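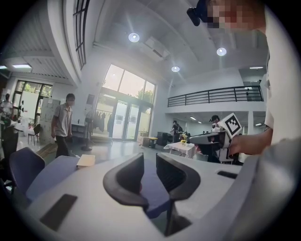
Budgeting for hand-held grippers: how many to buy first time round?

Posted by Parvathi Varghese in Robotics and Automation, Jun 28, 2021

We are a small packing business and want to start recording people doing simple pick and place jobs, so that an arm can be taught from the recordings next year. The arm itself is a separate budget and I am not asking about that.

I have 2,289 to spend on hand-held grippers and everything that goes with them. Prunari have quoted me 1,048 for a pair, with the tracking cubes and one charger. Two pairs would come to 2,096, which leaves very little for anything else. My manager would like two pairs so four people can work at once. I would prefer one pair and some money held back. We have the use of a hall with a good floor, but no furniture of our own in it.

Has anyone bought this sort of kit and can say what they ended up paying for besides the grippers? Delivery would be from Derkow if that makes any difference.

Custódio Esteves

Buy two pairs. The price always goes up and you will want the second one sooner or later. Delivery from Derkow took us nine days.

Beryl Greenwood

I would buy one pair and hold the rest back. We did it the other way and regretted it by the second week.

You have two people standing close together at one table, each with a gripper out in front of them, and they need more elbow room than you would think. Put a second table in and you also need a second set of objects, somewhere to charge, and someone to keep an eye on it. We had bought four grippers and for the first month two of them stayed in the box.

What we spent outside the grippers came to 400. Most of it went on these:

Spare finger pads. They wear on the inside face, and ours started to slip on anything smooth.
Memory cards, and a drive to copy them to at the end of the day.
Extension leads and power strips, long enough to reach the middle of the room.
Floor mats.
Wooden blocks and other small things to pick up.
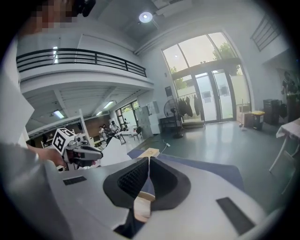 The blocks are the cheapest item and the one I would be most generous with. We started with 25 and lost a good few in the first fortnight. Get plain ones in a few sizes and put them away in a lidded tub.

Ask Prunari whether the pads are sold separately and what a replacement tracking cube costs. Our quote didn't mention either, and we had to wait for both. Also ask if the charger takes two grippers at the same time. Ours took one.

If you are in a hall you don't own, check who pays for the electricity and whether you can leave the tables up overnight. Setting up from nothing took us 40 minutes each morning, and that is paid time, so it belongs in your budget too.

Duarte Salgado

Agree with Beryl on the pads. One thing to add: if you do buy a second pair later, make sure it is the same version as the first. We bought ours a year apart and the cube mounts were different, so the spares for one don't fit the other. Pundadau do a decent carry case if Prunari don't include one.

Parvathi Varghese

Thank you all. I have asked for a new quote for one pair with two sets of pads and a spare cube, and will put the rest by until September.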